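Minutes — Shared Pantry and Supplies Meeting
Karura Building, second floor
May 19, 2018

Present: 12 residents, list is with the sign-in sheet. Apologies: three, by email.
Minutes typed up same evening, corrections to the office please before the next one goes out.

1. Last minutes

Accepted. One correction — the shelf in the back hall is for flour and rice only, the old minutes said "flour, rice and cleaning". Cleaning stuff does NOT go there. Fixed in the file copy.

Matters arising: the squeaky cupboard door. Still squeaks. Oil was bought, not applied. Carried over.

2. Money

Balance in the supplies account 3,924. Two bills outstanding, one to Daher for the dry goods delivery and one to Vomach for the shelf liners. Both agreed, both to be paid this week.

Question about whether the liners were worth it. Mixed views. They curl at the front. Person who ordered them pointed out they were ordered one size short and trimmed to fit, so the curling is partly our own doing. Left there.

Proposal to raise the monthly share. Not now, look at it again in July when the summer numbers are in. Agreed without a vote.

3. Coffee, tea and opened packets

Long item, took up most of the first half.

Complaint from the fourth floor that opened coffee is being folded over and left lying on the shelf. Goes stale, falls over, grounds get into everything. Clothespins were tried over the winter and went missing inside a month. Rubber bands same.

Suggested: every opened packet stands upright in its own clear tub, one packet to a tub, so it can't tip and you can see what is in there without pulling everything out. Tubs without lids are fine for this as the packet itself is folded shut. Lids only for loose stuff (sugar, tea, lentils).

Some discussion of height. A low tub is no use, the packet flops over the side. Needs to be deep enough to hold it up but not so deep you have to fish for it. Foil packets hold their shape better than paper ones once folded down, paper ones may need a second fold or a clip.

One tub was out on the table with a gold foil packet stood up in it, wrinkled and folded over at the top, and the reddish-brown band on the lower part still showed through the side.
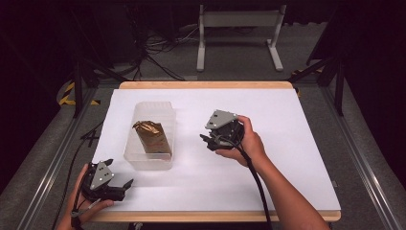 Rernuvska on the speaker line wanted to know how anybody would tell two opened packets of the same kind apart, and said that date opened matters more than being able to see the packet. Their hall has tape on every tub with the date in marker and it gets peeled off and redone each time. Takes a second. Without it people open a new one every time because they don't trust the old.

Generally agreed with. Tape on the tub and not on the packet, as tape on foil doesn't stay put. Marker to hang on a string by the shelf. Someone asked who replaces the marker when it dries out — whoever finds it dry tells the office, office buys one.

Objection: frosted sides are hard to see through. Point taken, but you can make out color well enough to know coffee from tea, and that is all it's for. Fully clear ones cost more and scratch up anyway. No one wanted to spend more.

Second objection: takes up more room than packets lying flat. True. Shelf two to be cleared of the empty jars to make up for it. Jars to go in a box by the door, take what you want, rest goes to recycling.

DECIDED
Order 24 tubs, no lids, the tall box shape, for opened packets.
Tape and marker at each shelf.
One opened packet of each kind at a time. Finish it before opening the next.
Try it till July, then see.

For: all but one. The one against would like it noted that clothespins work fine if people put them back. Noted.

4. Shelf order

Shelf one (top): things used less than once a month. Baking stuff, big pans, the punch bowl.
Shelf two: opened packets in tubs.
Shelf three: unopened coffee, tea, sugar.
Shelf four: cans. Heavy cans at the back.
Floor: nothing on the floor. Mop gets in there.

Somebody asked if shelf two could swap with three as shorter people cant see into a tub on two. Tried it with a chair and a tape measure during the break. Two is at chin height for most of those present so it stays, but the tubs go in a single row, none behind another.

Back row will be tempting. Please don't.

5. Unopened stock

Too much sugar, not enough tea. The last Daher order was copied from the one before it without anyone checking the shelf first. From now on shelf gets checked before an order goes in. Checker ticks off the printed list and leaves it in the office tray.

Printed list is out of date, still has powdered milk on it. New list to be typed up and brought next time.

Old stock forward, new stock behind. This was agreed last year as well.

There are 30 packets of paper napkins in the hall closet from the spring dinner. Use them up before buying kitchen roll. Mild protest about napkins for wiping counters. Fine for tables then, and one pack of roll for counters.

6. Cleaning rota

Gap in the second week of each month. Filled, first floor will take it on trial.

Reminder that wiping the shelves means taking the things off the shelves. Tubs included — lift, wipe, put back. Tubs get washed when the packet in them is finished and not before, and they need to be properly dry before the next packet goes in or the bottom of it sticks.

Request for a second dish rack. Refused, no counter space. Request for people to empty the first one. Supported warmly.

The sponge question. Sponges to be changed every week by whoever is on rota. Green side is for pans only. A sponge with a corner cut off is a floor sponge and doesn't come near a plate.

7. Fridge

Short. Things with no name and no date get thrown out on clearing day, same as before. Sauces in the door are shared unless they have a name on them. Somebody's mustard was used up, they are not happy, please ask.

Ice trays: refill them.

Bottom drawer sticks when it's too full. Don't kick it, lift and push.

8. Any other business

- Karura hall key. Spare has turned up, was in the punch bowl. Now in the office.
- Vomach has a catalog out with hooks for the inside of cupboard doors. Passed around. Some interest for measuring cups and the strainer. Get a price for a pack and bring it back to the next meeting, no decision.
- Smell by the bin. Bin has been washed twice and it is not the bin. Look behind the bottom shelf when shelf two is being cleared, may be an onion.
- Swap table for the spices people bought once and never used. Liked by all. Small table by the window, starts after the tubs are in. Opened spices OK if dated.
- Coffee grinder. Still has cumin in it from somebody. Run some dry rice through it, tip that out, wipe with a dry cloth. If it still smells it becomes the spice grinder for good and we'll talk about another one.

9. Actions

Office: pay Daher and Vomach. Order tubs. Buy tape, markers, string.
Second floor: clear jars off shelf two, put out the box, look for the onion.
Third floor: new stock list, bring printed copies.
Fourth floor: move opened coffee over once the tubs arrive. Oil the cupboard door.
First floor: second week on the rota. Hook price.
Everyone: read the shelf order, it'll be taped up inside the pantry door.

Next meeting: date to be posted on the board once the room is confirmed. Agenda items in the tray before then please, last time four came in during the meeting and we ran over.

Closed 8:50. Leftover cake is in the fridge, middle shelf, no name on it, help yourselfs.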